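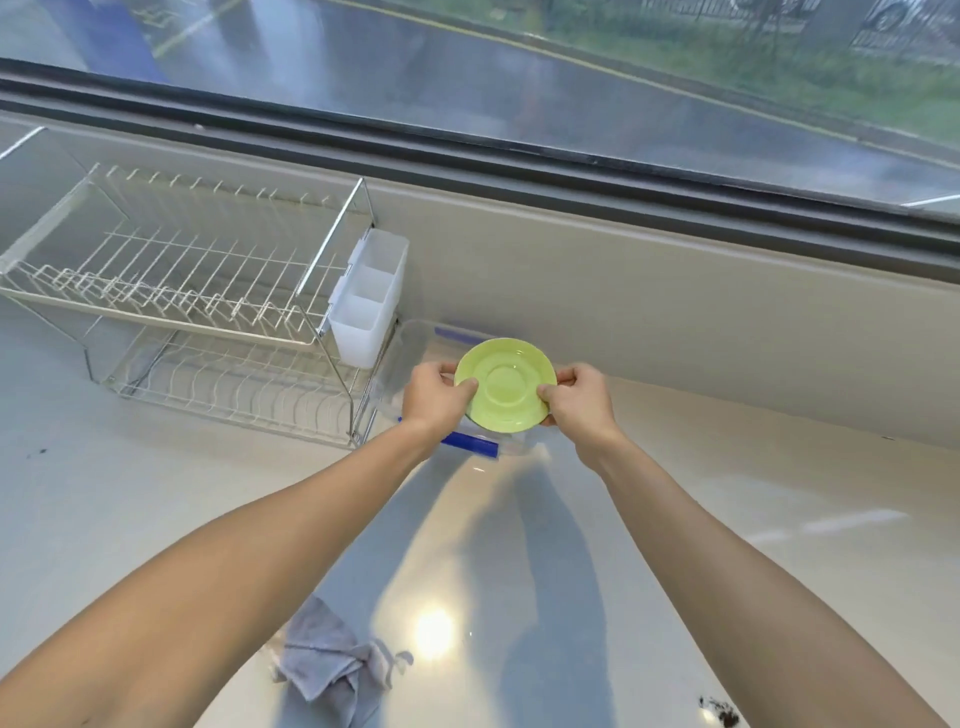
Fig. 4. Holding a saucer by both edges, face toward the operator.

4.2 Recording a two-handed task with the Minami kit

1. Empty both tiers of the drying rack.
2. Put on the head unit and tighten the rear strap.
3. Pick up the saucer with both hands – thumbs in front, fingers behind.
4. Hold it still until the Minami unit beeps, then carry on with the task.

Note: Keep both hands in view. Clips with a hidden hand are rejected at upload.

Caution: Do not wear the head unit for more than 50 minutes at a time. If it shows code 2173, take it off and let it cool.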